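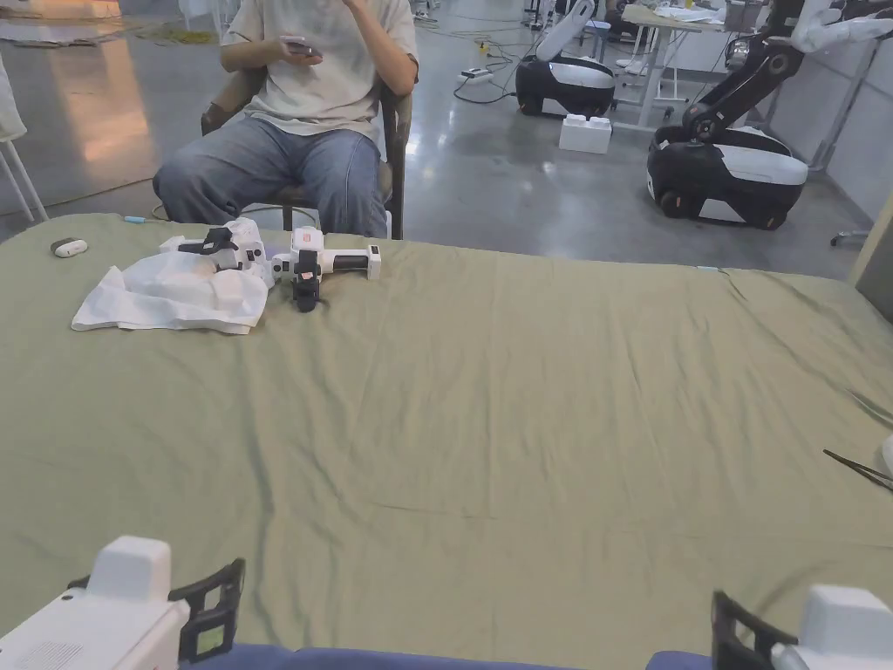 Kestosberg, 16 March 2023

I took the 61 bus out to the Drundwood open day, which was a mistake only in the sense that it stops at the wrong end of the business park and you then walk past every tile warehouse in the county before you get to the beds. I'd been meaning to go ever since my sister bought one of their frames last August and wouldn't shut up about the headboard. So off I went, with a sandwich and no intention of buying anything (ha).

If you haven't come across them, Drundwood makes beds and bed linen, and once a year they let people wander through. You sign in at the front, you get a paper badge, and then you're pretty much on your own until the talks start. I like that in an open day. The last factory visit I did was all hairnets and being herded along behind a yellow line, and I came home knowing less about crackers than when I left.

The cutting room was first. Big rolls of cotton on racks, a long table, a very loud fan, and a man who has clearly explained thread count ten thousand times and is done with it. I asked him whether the high numbers are worth paying for and he just said "Feel it." So I felt it! The cheaper one was nicer. I told him so and he gave me a little nod like I'd passed a test. They had one batch of samples from Jiang, the mill they buy the heavier stuff from, and I would happily have walked off with an armful.

Then there was the quilting line, which wasn't running while I was in there, so I can tell you it's long and painted blue and that's about it. Go in the morning if you want to see it going.

The part I really came for was the laundry and folding hour. Kalliopi Rallis runs it, and she's good, quick and a bit bossy and very funny about fitted sheets. Her big thing is that you shouldn't fold clothes against your chest, standing up, the way I've done all my life. Put the shirt down on something flat and big. Smooth it before you do anything else. Then bring a sleeve in over the middle, get the long edge straight, and only then start thinking about how small you want it to end up. She says most people rush the smoothing and then blame the shirt. Guilty!

The other tip I've kept is about the surface. A cloth underneath stops the T-shirt from skating around, and it's fine if the cloth has a few wrinkles of its own. I'd have ironed it first and used up the whole evening.
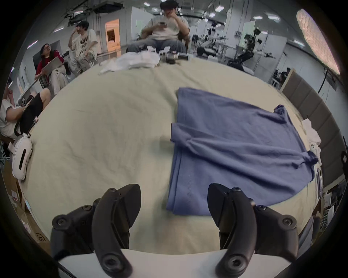
A blue T-shirt partly folded, with one sleeve tucked across the middle.

I had a go at a pillowcase and then a hoodie, and the hoodie beat me. You're supposed to lay the hood down flat over the back before you touch the arms. Mine came out looking like a loaf. The woman next to me had brought her own bath towels from home, a whole tote of them, and got hers into thirds so evenly I was honestly a little annoyed.

And yes, the headboard. I finally got a proper look at the style my sister has been going on about, and fine, she's right. It's tall, gray and upholstered, with the tufting running up and down in channels, and light wood framing the top edge. I had been worried it would look like a hotel. With a soft green sheet next to it, it looks like somewhere you'd eat toast on a Sunday. It's called the Skurkari in the catalog, and the queen size is $1,465 before delivery. I wrote that on my hand and then washed my hand, and then had to go and ask again.

People do settle in there, too. There was plenty of sitting around, phones out, and I had a nice long rest for my feet myself. My step counter said 3,716 by that point, and I'm sure half of those were the tile warehouses.
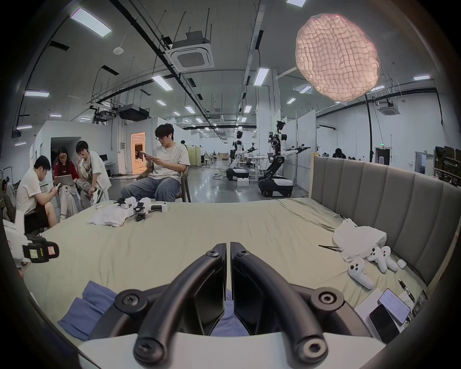 Food, parking and the shop

Coffee is free but it runs out. There's a cart outside doing grilled cheese and a lentil soup, and the soup was the better of the two. Parking looked easy enough, with spaces right by the loading dock, so don't do what I did with the bus unless you enjoy a hike.

The shop is at the end and it's mostly seconds. Pillowcases were $10 a pair, some with a crooked hem and some where I couldn't find anything wrong at all. I bought four pairs. I also bought a mattress protector I hadn't planned on, and carried it home on my lap with the handle cutting into my wrist the whole way.

The folding hour fills up, so put your name on the sheet at the front desk when you sign in. I've redone my T-shirt drawer since then, and the hoodies are still in a pile on the chair.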